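The tenth man hanged in *Jasta* was me, and if you watch closely I am also the fourth.

They paid by the death in those days. A fall from a horse was worth more than a hanging, and a hanging more than being shot behind a barrel, which anyone's uncle could do. I have been shot behind a barrel for three different studios. The barrel was better known than I was. It got a close-up in *The Road to Sorura*, and I got a boot in the back from a leading man who had been told to step over me.

I had the wrong face for anything else. My mother called it strong. The casting office at Rudd Pictures called it Type 3, which covered bailiffs, poachers and men who laugh when a dog is kicked. Type 1 kissed people. Type 2 was the friend of Type 1 and sometimes had a hat. I asked once whether a man could move up, and the woman behind the desk looked at me for a while and gave me a biscuit.

So I learned to be bad at things in an interesting way. I could sneer on either side. I could die with my eyes open for over 200 seconds, provided there was no wind. Directors liked that. They would leave me lying there and go to lunch.

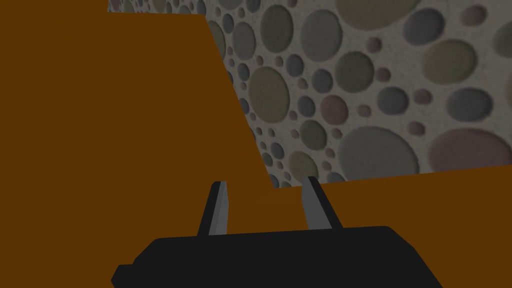 *Plain brown, and plenty of it.*

Then in August they made *The Brutham Letter*, and the man who was to play the vicar ate a bad oyster.

I was nearest. I was also dead at the time, under a cart, but they pulled me out and wiped off the blood and buttoned the collar round my neck. I had one line. I was to open the cottage door, look kindly at the widow and say, "You'll find the kettle's still warm."

I had practised kindness at home, as it happens, in the bathroom mirror. I opened the door. I looked at the widow. I said the line as gently as I have ever said anything.

She screamed. It wasn't in the script. The boy playing her son ran behind the dresser, and a man up a ladder dropped his spanner into the milk.

"Again," said the director, "but less."

I did it with less. I did it smiling, which was worse, and I did it in profile. On the sixth go they tried it with my back to her, and she said that was worst of all, as now she didn't know what I was doing with my hands.

They kept the first one. They cut the widow's next scene, in which she thanks the vicar, and put in one where she bolts the door. By the time the picture opened I had poisoned half the parish, mostly off screen, with a kettle.

It ran 134 minutes and the notices were good. One paper said I had brought a chill to the cloth. The bishop wrote to the studio. My mother went on a Thursday afternoon, sat through it twice and told the whole row that I was her son, and the whole row moved.

Rudd Pictures gave me a contract after that, and a chair with somebody else's name painted out. I played nine clergymen in a row. I never got to kiss anyone, but in the last of them I did have a hat.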